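Stornport Table Clearing, v2
README, last touched Fri 7 February

Hi, and thanks for downloading this! It's a set of remote-controlled demos of a two-armed robot clearing small things off a white table and into a basket. I drove nearly all of it myself, which you'll notice pretty fast, because I have habits (I like to start on the left) and the robot now has them too.

If you used v1, please read the part about timestamps before you merge anything. I got two angry emails last time and I deserved both.

What's in it

I recorded 3,914 episodes in total. Of those, 2,279 are what I call clean, meaning every item ended up in the basket with no drops and no long pauses. Another 1,508 are in the "messy" folder: regrasps, fumbles, a block that got away from me and had to be chased across the table. The rest I deleted, mostly recordings where I'd forgotten to start one of the streams.

Please don't throw out the messy folder! My best policy so far was trained on both. The clean-only one looks lovely right up until it misses a grasp, and then it just sits there.

Each episode has joint positions for both arms, gripper opening, the commands I sent, the wrist and head video, and a one-line instruction such as "put the cups in the basket."
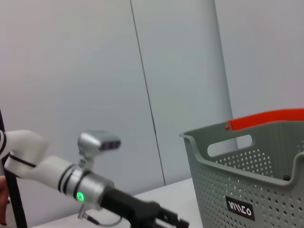 Do I need the same robot to use the demos?

You can get a fair amount out of them on other hardware. The gripper poses are stored in table coordinates as well as joint angles, so a different pair of arms can follow them as long as it can reach the whole table. Expect to redo the gripper opening values, though, and record a few demos of your own to fine-tune on.

How I drove it

Two leader arms, one per hand, and the robot copies what they do. I tried a game controller first and it was miserable for anything with a rim. With the leaders you get used to it in an afternoon or so, and after that you stop thinking about joints at all and just reach for stuff.

For some of the harder grasps I went the other way and moved the robot's arm by hand with the motors slack, then played the motion back. Those episodes are marked "guided" in the metadata. They're smoother than the remote ones but slower, and your own hands or sleeves may wander into view, so mask or skip them if that bothers your model.

Cups were by far the worst. Glass is hard to judge through a camera, and I came in too low over and over until I learned to watch the wrist view for the rim and ignore the head view completely for the last little bit. The teapot is easier than it looks -- go for the handle, lift straight up, and don't let the spout catch on the way in. Blocks are fine unless they're tucked between two cups.
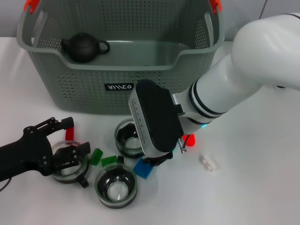

I never fixed an order for picking things up, so don't expect the sequence to match between episodes. If your model needs one, the "first_item" field will let you sort them, and you can throw away whatever doesn't suit you.

Timestamps (the angry email part)

The first 1,000 episodes were recorded with the old Caltley logger, which stamped video when it was written to disk instead of when it was captured. Everything after that uses the Paterson logger and is fine. I've shifted the old ones to line up as well as I could, but the offset drifts within an episode, so if you're doing anything with fast contact I'd leave them out. The field is called "logger" and it's either "caltley" or "paterson".

Splits

Split by session, please, and never by episode. Neighboring episodes share lighting and camera position, and a random split will make your numbers look great for no good reason. The session lists are in the splits folder. The Hadness split is the hard one, with layouts I kept out of training on purpose.

Known problems

- The gripper opening reads slightly above zero when fully closed. Clip it.
- White block, white table. Segmentation tools hate it.
- Some instructions say "mug" where they should say "cup". I'm fixing these by hand and it's slow going.

The next version should be up in March, with the instruction fixes and more guided episodes. If you find a broken file before then, send me the session name and episode number and I'll re-export it.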